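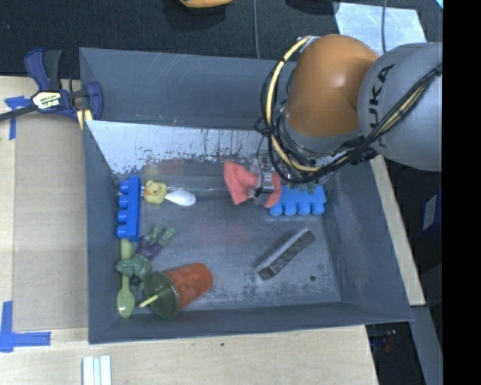

Fig. 1. Bac de tri Bilham, pince fermée sur le chiffon rose.

Memine-bac : fiche du jeu de données

Contenu : 158 épisodes de saisie en bac, bras KUKA, objets mélangés (briques, cuillères en plastique, jouets souples, gobelet, chiffon). 2268 images annotées. Version du 21 mars 2023.

Problème connu
Dans 7 épisodes, le champ « saisie_ok » vaut 1 alors que la pince est remontée à vide. Le pilote Prurell déduit la réussite de l'écartement des doigts, et un pli de tissu suffit à le tromper. Hopkin parle d'un « bruit d'étiquetage marginal ». Je demande à voir : les 7 cas concernent tous le chiffon, et seuls 96 épisodes ont été relus à l'œil.

Le correctif promis pour mai relève le seuil d'écartement. Aucun essai sur tissu ne m'a été transmis.

À faire avant usage
Exclure le chiffon, ou revérifier chaque étiquette à la main.
Ne pas citer le taux de réussite global.

Relecture : Golnar Karimi
Fiche : Aldana Echeverría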